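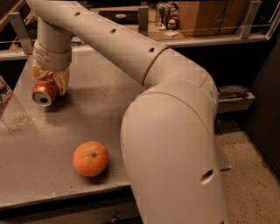
## Zumaveck arm group – minutes, Tuesday, 19:00

Present: Tuva Halvorsen (chair), Custódio Henriques (minutes), Ukeck members from the electronics bench. Apologies from Lunde, where the other half of the group was working this evening.

### 1. Minutes of the last meeting

Approved with one correction. The spare shoulder bearing was paid by Tuva and not from the shared box. She will be refunded.

### 2. Gripper

The fingers are wrapped now, and the wrap is yellowish and crinkled and not very pretty. Tuva asked if we can accept it until the moulded pads arrive. Agreed. The wrapping must be renewed when it begins to slide on the fingers, and the person who renews it writes this in the book.

Custódio would like to grip the drinks can on its side as the standard test, with the can kept just above the table. Tuva prefers it upright, as this is how a can stands in a real kitchen. After some discussion we keep both. Side grip comes first, upright grip when the new wrist code from Kondon is merged.

The small orange fruit stays in the test set. A question was raised about what closing force is right for soft things. No decision. Custódio will bring a kitchen scale.

### 3. Shell and joints

The off-white shell parts are fitted on the upper and lower segments. The seam at the elbow can still be seen. It was proposed to fill and sand it. Tuva is against this for the moment – we will surely open the elbow again before May.

The row of small round holes along the upper segment was discussed again. One member wants plugs. It was decided to leave them open.

### 4. Motor driver

The driver stopped with a current error at 2100 mA on the elbow channel. The limit in the settings file was written by hand and was different from the limit on the board. Custódio has set both to the same value and will test with slow movement only. The log is now kept for 1000 lines, then it starts a new file.

### 5. Table and shelf

Please leave free the part of the table where the arm swings. Bottles and cups which are not for a test go on the shelf or home with you. The cardboard box on the shelf needs a label with a name and a month, or it will be emptied.

### 6. Money

The order for cable and connectors comes to more than we planned, so the second camera mount waits. Tuva will ask the Lunde half if they have one to lend.

### Actions

- Tuva: refund form, message to Lunde, answer to Kondon on the wrist code
- Custódio: kitchen scale, slow test of the elbow, copy of the settings file in the shared folder
- All: labels on your boxes

Next meeting same place and hour. The door on the yard side closes at 21:30, please come in by the front if you are late.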